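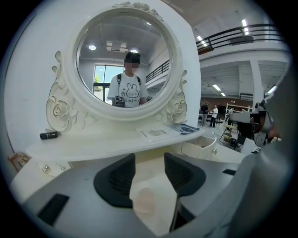 4. Drawers and tabletop

4.1 Clear the tabletop before adjusting a drawer. Small items left near the edge can fall in and jam the runners.

4.2 Open the drawer by its knob to the stop. Do not pull on the carved trim.

4.3 Lift the front 10 mm and draw the box out level.

4.4 Wipe both runners with a dry cloth. Do not oil.

4.5 Refit the box and close it slowly. If it binds, loosen the rear runner screw one half turn and repeat 4.4.

CAUTION: Do not lean on the mirror frame while working at the drawers. The carved roses will not bear a load.
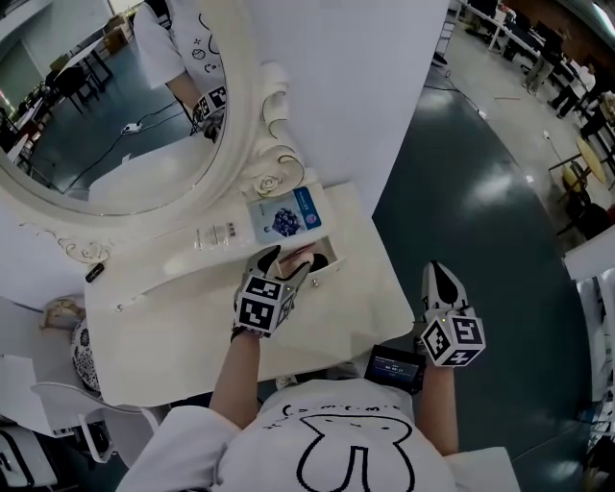 Anežka Šindelář notes that on her Drurnside table the half turn in 4.5 was too little and a full turn freed the drawer.

4.6 Check that each knob is finger tight. Replacement knobs: part 293.

NOTE: Gold edging is surface paint. Clean with water only. For touch-up paint, order part 1224 from Workatgate.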